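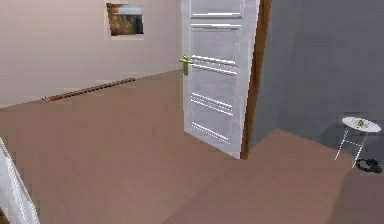

Préparer une porte intérieure au passage d'un robot domestique

Le service d'installation Gevbridge propose aux particuliers la mise en route de son robot d'assistance Ibarra, capable de franchir les portes intérieures et d'en manœuvrer la poignée. Les conseils réunis sur cette page s'adressent aux foyers ayant réservé une visite. Ils valent en premier lieu pour les portes battantes à panneaux munies d'une poignée à levier, comme la poignée en laiton de notre pièce modèle simulée.

Avant la visite

Dégager le sol devant la porte et le long des murs. Une baguette de bois posée au pied d'une cloison, un sac ou une paire de chaussons suffisent à interrompre un trajet. Les tapis minces seront roulés et rangés dans une autre pièce.

Éloigner les petits meubles à pieds fins. Les guéridons aux pieds évasés occupent davantage de place au sol que leur plateau ne le laisse supposer. Il est conseillé de retirer les objets légers qui s'y trouvent.

Vérifier la poignée. Le levier doit revenir seul à l'horizontale. Dans le cas contraire, resserrer la vis de blocage et appliquer un peu de graphite sur le pêne. L'huile de cuisine est à proscrire.

Contrôler le jeu de la porte. Un battant qui frotte sera raboté ou regondé avant l'intervention ; ces travaux ne sont pas compris dans la prestation.

Pendant la mise en route

La technicienne ou le technicien relève la position de chaque porte, ouverte, entrouverte puis fermée. L'opération peut prendre jusqu'à 8 minutes par porte. Les animaux sont tenus à l'écart et les fenêtres fermées, afin d'éviter les courants d'air.

Tarifs et conditions

La formule de base est facturée 300 euros et couvre cinq portes. La formule avec visite de contrôle s'élève à 349 euros. Les portes coulissantes et les portes d'entrée font l'objet d'un devis séparé.

Responsable du service : Ronja Berge
Questions techniques : Woo-jin Yeon, atelier de Bredthorpe
Page mise à jour le 21 août 2018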